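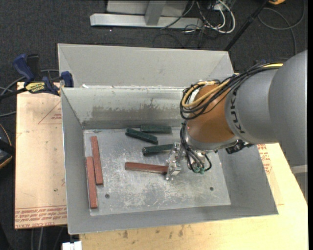
Philomena Nartey

My uncle kept a metal bin on his workbench for 27 years, and in all that time I never saw the bottom of it. It was the bin for things too good to throw out and too short to use. When he moved to an apartment with no workbench, the bin came to me, along with a box fan and a set of encyclopedias that stops at R.

I bring this up by way of explaining why I spent a good part of last spring thinking about offcuts, blocks, pegs, sticks and the sheet-metal containers people throw them into. Everyone who makes anything has one. The nice ones are sold to you by companies like Vurnia, in a powder finish, with a catalog photo of three perfect walnut cubes nestled inside. The real ones are gray. They have scratches across the floor where years of stuff have been dragged out by people who couldn't be bothered to lift.

I have come to like the scratches. A bin that has been used properly gets a pale patch in the middle, like the worn spot on a kitchen floor in front of the sink, and the walls go dark and smeary while the bottom goes light. There may be a couple of holes in the floor as well. My uncle's has two. I asked him what they were for and he said, "Screws," and then, after some thought, "Or no screws."

Six long, narrow blocks, three green and three a reddish brown, will take up far less of a bin than you expect and will still manage to lie at five or six different angles. Put them in neatly, side by side, and they look like a set. Toss them in and they look like the end of a picnic. I tried this at home with paint-stirring sticks. The greens drifted up to one end, the reds mostly stayed at the other, and one red stick lay across the middle as though it hadn't been told.

Sorting is where people part ways. Nkrumah Agyeman, a furniture maker whose shop I visited twice, sorts by length. He has a rack for it, and he has opinions about those who sort by color, which he considers something you do with socks. Sena Mensah, who shares the shop and the rent, sorts by color. They have worked 12 feet apart under this arrangement for years, and the offcuts travel quietly back and forth between their two systems whenever one of them goes to lunch.

Itziar Montoya doesn't sort at all. She teaches an evening class in small boxes and simple joints, and her bin is where the class begins. New students have to reach in, take whatever comes to hand and make something out of it by nine o'clock. "If I let them choose, they choose until July," she told me. The results line her windowsill: a napkin holder, a second napkin holder, and a thing with a lid that opens on the wrong side and is much the best of the bunch.

There is, of course, an industry that would like to help. The Plumen system offers stackable trays with a label on every tray and a separate tray for spare labels. I priced it out for my uncle's collection, which I put at almost 2,000 pieces, and found that I could house every scrap in comfort for slightly more than I paid for my car. Karthik Khondokar, who restores chairs and bought the whole setup, showed me his with real pride. Then he reached behind it and pulled out a dented gray bin with a crease in each corner, where he keeps the pieces he uses.

What he likes about it is the slope of the sides. A straight-walled box hides things in its corners, he says, while in a bin that opens outward the blocks slide down to where you can get a hand around them. He also likes the sound. A hardwood stick landing on sheet metal makes a flat, satisfied clank, and he claims he can tell maple from ash by it. I tested him with my back turned. He got the first one right and then the phone rang.

I emptied my uncle's bin on 30/05/2022, onto an old bedsheet in the driveway. It held more or less what you'd guess – dowels, chair rungs, wedges, a great many painted ends with the paint rubbed off at the tips – plus a harmonica. I threw away one grocery bag of splinters, wiped down the walls, which made no difference to the smudges, and put the rest back in. It doesn't all fit now.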